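Ticket 23: Race entries dropping off the card after scratchings
Opened by: Hala Hattar
Product: Borkico race day module
Status: Open

Hi all, me again! So on Sunday, October 12, 2025 I scratched a mare from the second race, and when I refreshed the card two other runners had gone with her. Their barrier numbers were still there, just with blank lines where the names should be. I put them back by hand and the jockeys came up wrong — both rides had swapped over.

Things I tried: logging out and in, clearing the browser, and using Roy's login in case it was my permissions. Same blanks every time. Roy Bickerstaff thinks it only happens when the horses share a trainer, and all three of mine did, so he may be onto something.

Update: Vasanthi at Jukent asked me to try it on the practice card. Scratched one, lost two. Screenshots sent to her separately.
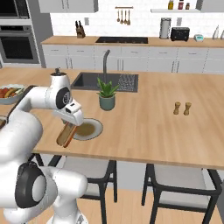
The practice card has a second problem, by the way, and I'd love it fixed before the November meeting. Members' lunch orders print against the wrong race, so a hot dog and a bowl of cooked vegetables ordered for race two come out on the race five sheet (the kitchen was not thrilled with me). Could be the same bug, could be a new ticket — your call, Vasanthi. I'm on the desk until four if you want to call.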